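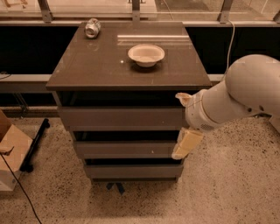 ## Part 3: Setting up your freezer oatmeal cups

Okay, so you've got your pans washed and your oats bought (if you haven't, go back to Part 2, I'll wait!). This part gets you from a bag of oats to a freezer full of breakfasts, and I've been making them this way for my crew long enough that I can do it half asleep. I usually am half asleep, to be fair.

You'll need three muffin pans, a big pot, and room in the freezer for one pan to sit flat at a time. I use the Piltberg silicone pans but metal ones work fine, you just have to grease them like you mean it.

1. Bring 12 cups of water to a boil with a good pinch of salt.
2. Stir in 6 cups of old-fashioned oats and turn the heat down to medium-low. Stir every minute or so until it's thick, which takes me nearly 20 minutes in the big pot (a smaller batch goes a lot faster).
3. Take the pot off the heat and stir in your sweetener and cinnamon. We like brown sugar, and I go light on it so the kids can add a bit more at the table.
4. Let it sit with the lid off until you can comfortably touch the side of the pot.

> **Caution:** Don't scoop while it's bubbling. Hot oatmeal sticks to skin and it HURTS. My little ones do the toppings, and they don't come near the counter until the pans are filled.

5. Grease the pans and fill each cup almost to the top. An ice cream scoop is perfect for this.
6. Add toppings and press them down a little so they don't fall off later. Blueberries, chopped apple, raisins, mini chocolate chips on birthdays!
7. Freeze each pan flat until the cups are hard all the way through. Overnight is easiest. If you can only fit one pan, cover the others and keep them in the fridge until it's their turn.
8. Pop the cups out and bag them by flavor. Write the flavor on the bag, plus the date. My last bag says 5/31/20 in purple crayon, so use whatever you can find.

**Note on stuck cups:** set the bottom of a metal pan in warm water for a few seconds and run a butter knife around the edges. Don't pry at them from one side or you'll end up with halves (still tasty, just annoying to bag).

### Heating them up

1. Put two cups in a microwave-safe bowl with a splash of milk.
2. Heat for a minute, break them up with a spoon, then heat for another minute.
3. Stir really well and check the middle before you hand it to a kid. The middle is always hotter than you think.

No microwave? My friend Anca Manole bakes hers in a covered dish at 350 with milk poured over, and they come out more like a pudding. I tried it last July when our microwave quit and the teenagers asked for it again.

**How long they keep:** I use ours up within 3 months. After that they get icy and the apple ones go kind of mushy.

**Swapping the oats:** quick oats work, just cut the cooking time way down. Steel-cut need more water and a lot more patience, and I'd do a half batch first to see if your family likes the chew.

Toppings for the table are in Part 4, along with my peanut butter drizzle.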